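### 4.2 Setting up the Gikwood kit

I'll admit I liked the Gikwood kit before I'd even run a trial (Norbert Tóth can confirm, I wouldn't shut up about it!). Reddy sells it as a wrist camera plus software, and you bring your own table. So we taped out a work area in blue painter's tape, set a white tray outside it, and let the kit's setup routine find the borders. It took 47 seconds on our best try, torn tape edges and all.
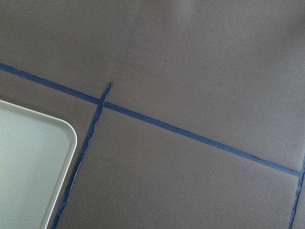 **Figure 3.** Wrist camera view of the taped work area, with the tray at lower left.

### 4.3 Trials

We ran 146 pick attempts with the Gikwood and the same number with our old Mikia setup, and swapped operators after every 2 blocks – my wrists were grateful. Norbert logged the drops by hand.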